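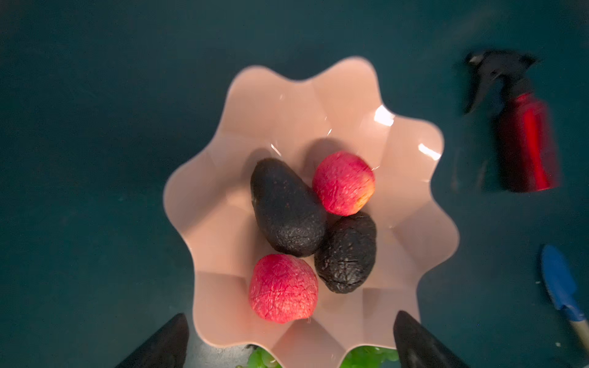 Vovuneo Briden tabletop arm, clearing kit: bench review

Reviewed by Mali Foulkes

The Briden is a single arm with a two-finger gripper, sold by Vovuneo for light clearing work: emptying bowls, moving dishes, putting loose items where they belong. The clearing kit adds a wrist camera, a second set of fingertips and the sorting software. It lists at 4000 dollars. We ran it for most of September against one question, which was whether a machine at this price can take over a chore that a person does without thinking.

The test set was ordinary clutter. Fruit in a scalloped plastic bowl, grapes, a spray bottle on its side, a few dishes and utensils. Each trial was one pick and one place. We logged 1000 trials in total, in blocks of 100, with the items rearranged by hand between blocks.

Rigid, matte objects gave the best results. Avocados were lifted cleanly on the first attempt in most trials, and the pebbled skin gives the fingertips something to hold. Two pieces pressed against each other are harder. The planner wants clearance on both sides of the target, and when it finds none it nudges the pair with one closed finger and looks again. This works, but it is slow. A single nudge-and-look cycle can take 40 seconds.

Glossy surfaces remain the weak point. Glare on the inner wall of a bowl is sometimes read as an object, and the arm then closes on nothing. Lowering the overhead light helped more than any setting in the menu.
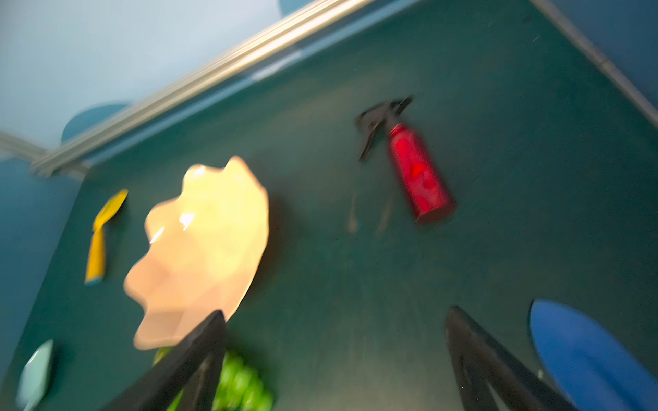 Cylinders lying down were acceptable once the approach angle was fixed by hand. Left on automatic, the gripper tended to arrive too shallow and roll the bottle away. Spoons were picked by the handle or not at all. Grapes should be left out of any purchasing decision: the stock fingertips either drop the bunch or crush the berries they touch, and the softer set only improves the second problem.

Nerys Jarman ran the same routine on the older Rowlands arm for comparison. The Rowlands is quicker between positions but has no recovery behavior, so a missed grasp ends the run. The Briden retries up to three times and then asks for help through the tablet.

Setup took one afternoon, most of it calibration. The manual skips a step here - the camera must be zeroed again after a fingertip change. Noise is low. The power supply runs warm and needs open air around it.

For a small shop that moves the same hard parts all day, the Briden is worth a trial. For a kitchen, wait. It can empty a fruit bowl under supervision, and a person can do it in one trip.

Rating: 3 out of 5. The spare fingertips are sold separately by Ullis.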